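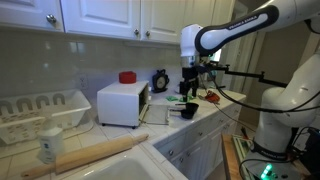
Entry of August 1, 2025. The purpose of the present series is to establish how well penetrating sealers protect cement grout in tiled work surfaces, and for how long under ordinary cleaning. The series was opened in May at the request of the Kernwood renovation office, which maintains older kitchens and had received repeated complaints of darkened joints near sinks and stoves. White tile countertops fitted into a kitchen corner, as in the kitchen at the head of this entry, are the arrangement the office asks about most often. Pale tile makes any discoloration of the joint easy to notice, and a corner is awkward to scrub evenly. The work recorded below concerns the joints only. The tile glaze is not under test.

Materials

The grout is the Gatti unsanded white, taken from a single lot and mixed by weight according to the instructions on the bag. Two sealers are being compared. Plellska is water-based and is applied with a foam brush. Volel is solvent-based and is applied with a folded cotton cloth. Unsealed panels from the same mix serve as the control. Mixing records are on sheet 274 in the green binder, including the water weights, which were left out of the previous entry by oversight.

Panels were grouted in the back room and cured under damp cloth, then moved to the conditioning cabinet at 55 percent relative humidity. Sealer was applied only after the panel weight had stopped changing from one reading to the next. This took longer than planned. Nhàn Quan has pointed out that the spring panels were sealed on a fixed schedule without a weight check, and that some of them may have held moisture at the time. The spring results should accordingly be treated as preliminary and should not be sent to Kernwood in their current form.

Staining

Coffee, red wine, cooking oil colored with turmeric, and tomato paste thinned with water were applied to the joints with a dropper and covered with a watch glass. Each was left overnight, blotted, and wiped with a damp cloth before the first reading. No detergent was used at that stage. Color was read with the handheld meter against the tile standard, and the same operator took all readings in the session.

Coffee and wine behaved much as they did in the spring. Both sealers held them near the surface, and most of the color came away with the cloth. The control joints took up the wine at once and remained gray-violet after wiping. The turmeric oil was the hardest case for everything on the bench. Plellska slowed it, but a yellow line remained along the edge where the grout meets the tile. Volel did better in the middle of the joint and no better at the edge. The edge problem was noted on the spring panels as well. The likeliest explanation is a fine shrinkage gap, and a section will be cut and looked at under the low-power microscope before anything is written about it outside this notebook.

Tomato paste gave results that do not agree with one another. Two neighboring joints on the same Plellska panel read quite differently. The paste had dried more on one side, possibly from the position of the panel under the vent. The set will be repeated with the vent closed.

Scrubbing

The wear panels went through 4000 strokes on the scrub tester with the medium nylon brush and the standard dish detergent solution. The brush was replaced before the run and the old one discarded. The Plellska panels lost most of their water beading well before the end of the run. The Volel panels still beaded at the end, though the drops were flatter and spread slowly when the panel was tilted.

Loss of beading should not be read as loss of protection. When the worn Plellska joints were stained again with coffee, they still released a good part of it under the cloth, while the unsealed control did not. The point matters for the advice given to residents, who are commonly told to drip water on the grout and reseal when it soaks in. That test is easy to do at home and errs on the side of caution, and there is no objection to it, but our report ought to say plainly what it measures.

The tester stopped once during the control run with the belt off its pulley. The belt was refitted and the run continued from the counter reading. It was not possible to tell how many strokes the machine had counted with the brush standing still, so the control run is marked incomplete in the data file and will be done over.

Cleaning products

Diluted vinegar, which residents often use, was tried on spare pieces only. It visibly roughened the unsealed grout and dulled the surface of the sealed pieces after repeated wiping. The effect was expected with a cement product. Baking soda paste left no visible change beyond a white residue that needed a good deal of rinsing. The chlorine-free bleach powder lifted wine from the control pieces better than anything else tried, and appeared to do no harm to either sealer, but the exposure was short.

Odor and handling

Volel requires the extraction hood and gloves. The smell was still noticeable on the panels over nine hours after application. Any recommendation of this sealer for occupied apartments should include a ventilation note and should mention that food surfaces must stay out of use until the product has cured as directed on the can. Plellska had little odor. It did leave a faint haze on the tile wherever the excess was not wiped off promptly, and the haze needed a dry pad to remove.

Actions

Nhàn Quan will cut the edge sections from the turmeric panels and label them with the sheet number. Repeat the tomato set with the vent closed and the panels turned halfway through drying. Repeat the control wear run after the belt has been replaced; the spare is in the drawer under the balance. Order another bag of Gatti white, and check the lot code on delivery. If the lot differs from ours, it is to be used for practice pieces only.

Kernwood has asked whether a darker grout would be a simpler answer. For new work it may well be. The question lies outside the present series and has been entered on the list for the autumn meeting.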